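Groen moves case and tray work to white tabletops
Packing room refit covers 13 tables

Groen, which packs small lidded cases and matching trays for mail-order customers, has finished replacing the work surfaces in its Morkon packing room. The new tops are white with a matte finish.

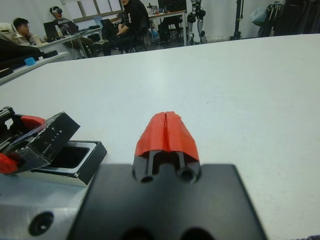
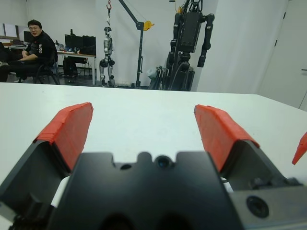
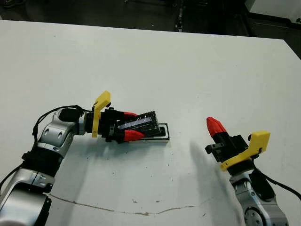
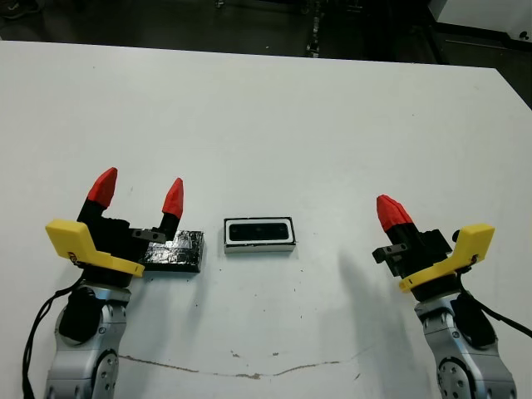
White tabletop in the Morkon packing room. In the third picture, a case with a glossy dark lid rests partly in a black tray with a white rim.

MORKON, January – The refit covers 13 tables. Work was carried out one table at a time over several evenings so that day packing could continue, according to Veerle Mulder, facilities manager at Groen. The frames and legs were kept. Only the tops were changed.

The old tops were dark gray. Most of the cases Groen handles have dark lids, and its standard tray is black inside. On the gray surface the outline of a tray was difficult to pick out late in the day, and small lids were sometimes left behind when a table was cleared. Mulder said the company tested three surface colors on a single table before ordering, and that white gave the fewest missed parts.

"The tray has a white rim, so we expected to lose the edge against a white top," Mulder said. "The packers were working to the black part of it and had no trouble. Beige was worse."

Gloss was ruled out early. A semi-transparent lid has to be checked for scratches before it is packed, and a shiny surface under it throws back light from the ceiling fixtures. The matte finish does pick up specks and scuff marks. Groen has accepted this and will wipe the tops at the end of each shift with a damp cloth and a mild soap. Abrasive pads are not permitted.

The tops were supplied by Stellness and cost 1,980 each including delivery. Marijke Brouwer, who handled the order for Groen, said the price also covered rounding of the front corners, which the old tops did not have. Two tops were rejected on arrival for chipped edges and replaced within the month.

Packing steps have been revised along with the tables. Trays are now set flat on the tabletop first, long side toward the far edge, and the case is lowered into the tray one end at a time. Under the previous method the tray was held in one hand and the case pressed in with the other, which put strain on the lid. A case that does not drop fully into its tray is taken out and started again. It is not to be pushed down by the lid.

Each table is planned for 400 cases per shift in the first weeks and 500 after that. Corina Grabner, who supervises the room, said the higher figure applies to the long, narrow trays only. The square Golberg trays take longer to seat and will stay at the lower figure until the molds are corrected.

Lids are checked at the table, before the case goes into the tray. Fine marks that can be removed with a dry cloth are allowed. A scratch that can be felt with a fingernail is not, and the case is set aside on the left of the table for return. Interiors are checked through the closed lid – opening is required only if something can be heard moving inside.

The old gray tops have been cut down for use as shelving in the storeroom. Groen has no plans to change the lighting or the floor. Tray stock now on hand will be used up before the corrected Golberg molds go into service.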